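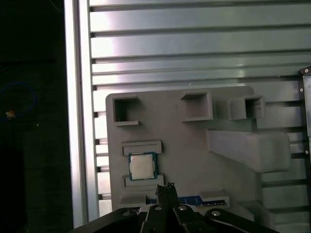

Automatización de procesos II
Unidad 4. Visita a la planta piloto de Fleseo
Apuntes para preparar la memoria

Estos apuntes recogen lo que se explicó durante la jornada de puertas abiertas de octubre y sirven de base para la memoria de prácticas. Quien no pudo asistir puede hacer la memoria igualmente a partir de este texto y de la hoja de datos que se repartirá en clase.

1. Organización de la visita

Entramos a las 9:30 por el edificio Eberhard, donde está la recepción. La presentación general corrió a cargo de Gion Ammann, responsable de la planta piloto. Después pasamos a la zona de demostraciones y allí Emil Danzer, del grupo de manipulación, nos explicó la célula de montaje de componentes electrónicos, que es la que interesa para esta unidad. Las otras dos demostraciones (paletizado y visión en cinta) se tratan en la unidad 6 y no entran en esta memoria.

Fleseo desarrolla células pequeñas para series cortas. El proyecto en el que se encuadra la demostración se llama Sandulwood y estudia el desmontaje y la recolocación de piezas de ordenador con vistas a su reutilización. El socio que aporta el material recuperado es Grirnthorpe, una empresa de reacondicionamiento.

2. La célula

El elemento central es un tablero de utillaje impreso en 3D, de color gris claro y con las esquinas redondeadas, fijado plano contra un panel de perfiles de aluminio. En él se apoyan un procesador y, cerca del borde inferior, una tira de circuito azul con contactos dorados. El procesador queda entre dos resaltes rectangulares, uno por encima y otro por debajo. En la parte alta del tablero hay tres cajetines cuadrados abiertos.

El brazo lleva una pinza de dos dedos estrechos y una cámara pequeña montada en la muñeca. Danzer insistió en la diferencia entre esta disposición y la de cámara fija, que es la que hemos usado en el laboratorio:

Cámara fija. Ve toda la zona de trabajo, pero el propio brazo tapa la pieza en los últimos centímetros. La calibración relaciona la cámara con la base del robot.

Cámara en la muñeca. Ve la pieza de cerca y desde la dirección de aproximación. Los dedos aparecen siempre en la imagen, lo que permite comprobar su posición respecto a la pieza. La calibración relaciona la cámara con la brida. A cambio, el campo de visión es pequeño y el cable de la cámara tiene que seguir el movimiento del brazo sin engancharse.

En el examen del año pasado se preguntó por esta comparación y muchas respuestas confundieron las dos calibraciones. Repasad el apartado 3.2 del tema anterior.

3. Secuencia de la demostración

La tarea consiste en coger el procesador del tablero y llevarlo a uno de los cajetines. El programa se divide en los pasos siguientes:

a) Aproximación. El brazo se sitúa frente al tablero en una posición grabada. La pinza está abierta.
b) Localización. La cámara toma una imagen y el programa busca el contorno de la tapa metálica del procesador.
c) Corrección. Se calcula el desplazamiento y el giro respecto a la posición nominal y se corrige el punto de agarre.
d) Agarre. Los dedos avanzan a velocidad reducida y se cierran con limitación de fuerza.
e) Extracción. Movimiento recto, perpendicular al tablero, hasta la distancia de seguridad.
f) Depósito. El brazo se desplaza al cajetín, introduce la pieza y abre.
g) Verificación. Segunda imagen para confirmar que la posición de origen ha quedado libre.

Si en el paso b) no se encuentra el contorno, el programa repite la captura desde otra posición. Si tampoco lo encuentra, se detiene y avisa al operador. No intenta el agarre a ciegas.

Danzer enseñó también el modo manual, en el que una persona guía el brazo y el sistema graba trayectoria e imágenes. Con esas grabaciones se entrena un modelo que después ejecuta la tarea sin posiciones programadas. En el momento de la visita el proyecto contaba con 3606 grabaciones, de las que 1000 se reservan para evaluación y no se usan nunca en el entrenamiento. Esa separación hay que mencionarla en la memoria.

4. Dificultades que se comentaron

Reflejos. La tapa del procesador es brillante y los perfiles de aluminio del panel también. Según el ángulo, la luz deja una mancha clara en la imagen y el contorno se pierde en parte. En Fleseo han probado a mover las luminarias y a bajar la exposición de la cámara. Lo segundo funciona mejor, pero oscurece los huecos de los cajetines y complica la verificación del depósito.

Poca altura de agarre. Un procesador es una pieza plana y los dedos disponen de muy poco borde. Los resaltes del utillaje dejan el acceso condicionado: hay que decidir por qué lados entra la pinza antes de diseñar el tablero. Ammann recordó que en las primeras versiones se dibujó el utillaje sin consultar al grupo de manipulación y hubo que rehacerlo.

Tolerancias de la impresión. Las piezas impresas varían ligeramente de una tirada a otra. Para una posición nominal grabada esto es un problema; con la corrección del paso c) se absorbe casi siempre.

Contactos. No se debe tocar la superficie de contactos ni del procesador ni de los módulos. La limitación de fuerza protege frente a un apriete excesivo – no frente a un dedo mal colocado, que puede rayar aunque apriete poco.

Montaje vertical. Al estar el tablero contra un panel y no sobre una mesa, la gravedad actúa en paralelo a la superficie de apoyo. Una pieza mal agarrada cae hacia abajo y sale de la zona de trabajo. Por eso la extracción es lenta en el primer tramo.

5. Preguntas que se hicieron durante la visita

Se preguntó por qué no usan ventosa. Danzer respondió que para la tapa lisa del procesador sería una solución válida, pero que el proyecto quiere trabajar con una sola herramienta para piezas muy distintas, y una tira de circuito con componentes no ofrece una superficie fácil para la ventosa.

También se preguntó por el tiempo de ciclo. En la demostración se trabajó a velocidad reducida por la presencia de público, de modo que los tiempos que cada uno cronometrara allí no son representativos. No los pongáis en la memoria como dato de la célula.

La última pregunta fue sobre el cambio de utillaje. El tablero se desmonta del panel y se sustituye por otro; después hay que repetir la referencia con la cámara. La parte mecánica es rápida y la referencia depende de la iluminación de ese momento.

6. Memoria de prácticas

Extensión máxima de 9 páginas, anexos aparte. Se hace por parejas. Debe incluir:

– Esquema de la célula con los sistemas de coordenadas: base, brida, cámara, herramienta y tablero.
– Cadena de transformaciones para pasar un punto de la imagen a la base del robot.
– Diagrama de estados de la secuencia del apartado 3, con las salidas de error.
– Propuesta de mejora para uno de los problemas del apartado 4, con justificación y una estimación de coste.

La memoria vale 20 puntos sobre 100 de la asignatura. El esquema puede hacerse a mano si es legible. En la propuesta de mejora se valora que sea realizable con el material del laboratorio; el curso pasado hubo varias que consistían en comprar otro robot y se puntuaron bajo.

La entrega es por el aula virtual, en un único PDF. Las dudas sobre calibración se resuelven en la tutoría de las 16:00, en el despacho de siempre. Traed el esquema empezado.

Lecturas: tema 3 completo, apartados 4.1 a 4.4 del manual y el guion de la práctica de calibración con cámara fija.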